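Notebook, soft goods bench
Fri 18 June

Still on outerwear. Saron Berhe wants a yes or no from me for the Hulta people on whether a machine can put laundry away in an ordinary bedroom. My answer in February was no. It's still no, with more pages behind it.

Catura folds towels fine. It folds flat T-shirts if somebody lays them face down first, and that somebody is doing half the chore. Their number for towels is 67 seconds each. My kid is faster and complains more. Nothing they've shown us has any loft to it, so for this round I asked for puffy things on a real bed with a real blanket.

Setup notes

Hand-held gripper, two fingers, jacket-weight items only. No hangers yet. Blanket stays on the bed, prints and all, because people don't strip the bed to fold a coat. 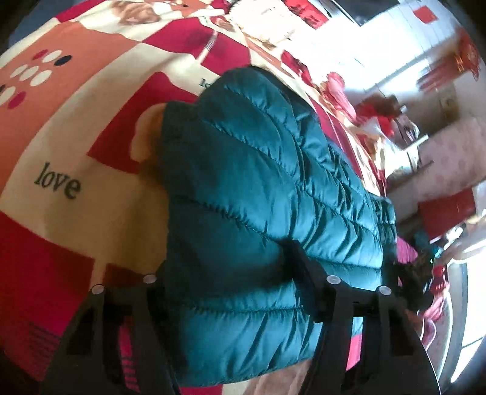
What bothers me

1. Grip. A pinch on a padded channel gets you a handful of air and shell fabric. Pinching on a seam is better, but then the whole piece wants to hinge along that seam, and you get whatever fold the stitching gives you.

2. Finding the edge. The Moges segmentation does well on a plain sheet. I don't believe the plain sheet scores mean anything. Want them rerun on patterned bedding before anyone quotes them again.

3. Knowing when it's done. A towel is folded or it isn't. A puffer springs back, so do we score it when the fingers let go or a minute later? Saron says when the fingers let go. I say that's cheating.

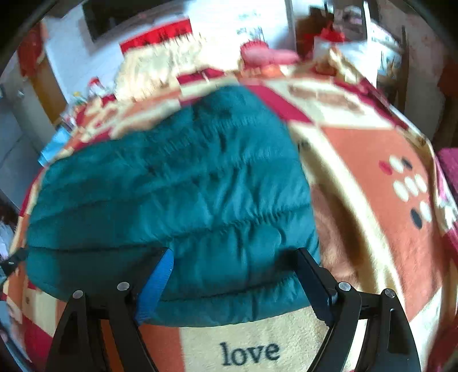 The Dornutden report claims over 6 garment types "handled," and I'd like to know what they mean by handled. I read the whole thing twice and never found a definition. Picked up? Moved? Folded so a person would leave it that way? For our log, a fold has to start from the item spread out, like the teal one with its bottom hem showing just above the "love" on the blanket, and it has to end as something you could carry to a shelf in one piece. Even that start is generous. The stitch lines run across it in broad channels and the fabric between them has creases and small wrinkles all over the middle, and I can't tell you which of those a planner ought to care about. A person wouldn't look at any of them.

Not ready to call it hopeless. A person holding the gripper can learn to do this, I think, and that is worth something as training material. It says very little about an arm doing it alone with a cat on the bed.

To do
- split the log into 2 columns, fold at release and fold after a wait
- ask Catura if they'll try anything with filling in it, even a vest
- get the Moges rerun on the calendar
- send Saron the no, with the list above, before she writes it up as a maybe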